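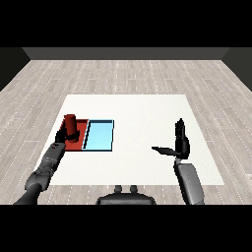
To: line-automation list
Date: 2024-08-26
Subject: Re: Re: Dalen cell, staffing after the January changeover

> We have been told the two-armed unit goes in at the Dalen packing
> bench in January. The notice says "no change to headcount" and
> nothing else. What do the people on that bench do all shift once
> it is running? And who is supposed to clear it when it stops? The
> last cell we got at Ferden was handed to us with a binder and a
> phone number.

Replying to the list, as three other sites have asked me the same thing off list.

Headcount first. The Dalen bench has 4 operators per shift today. It will have 4 after the changeover. Of those, 2 stay on manual packing for the mixed orders, which the cell will not be given. The other 2 move to feeding and checking. Clesa has confirmed this in writing to the site and I have asked for it to be posted next to the shift plan.

The feeding and checking work is different from what people do now. Present work is pick, look, turn, place, repeat, with a label check every case. The new work is loading trays, reading the cell status, taking out rejects and logging the reason. There is less lifting. There is more standing and watching, and the Ferden crew reported that as the harder part. For that reason the rotation will be 2 hours on the cell and then a swap to manual packing. Please do not let this slip to a full shift on the cell when someone is out sick. Ferden did, and the reject log for those shifts is mostly blank.

Clearing stops. The rule as it stands:

- Operator may clear a dropped or tipped can with the cell in hold.
- Operator may restart from hold once the door is closed.
- A stop with an arm fault goes to maintenance. Operator does not restart.
- A third stop of the same kind in one shift goes to maintenance even if each was cleared.

The question of who is trained is still open on one point. Gendside offers 8 hours per person, split between simulation and the real cell. The simulation part covers moving a can between marked zones with one hand and then the other, including handover and recovery from a bad grip. I have been through it. It is adequate for learning the hold and restart steps. It does not teach the sound of the cell or the reach over the guard, so I would not sign anyone off on simulation alone.

Training is on paid time. It was left out of the first plan, and the line rate for January has been lowered by 30 cases per hour to make room for it. If your supervisor is still working from the old rate, send them this message.

Not settled yet:

- Pay grade for feeding and checking. The site wants to keep the packing grade. The Ferden crew got the machine tender grade for the same tasks, and I have sent that job sheet to Dalen.
- Night shift cover for maintenance. At present it is on call only, so an arm fault at night means going back to full manual packing until someone arrives.
- Where the manual bench goes. The drawing has it behind the cell, with no clear path to the label printer.

Comments on the drawing should go to the list before the layout is frozen.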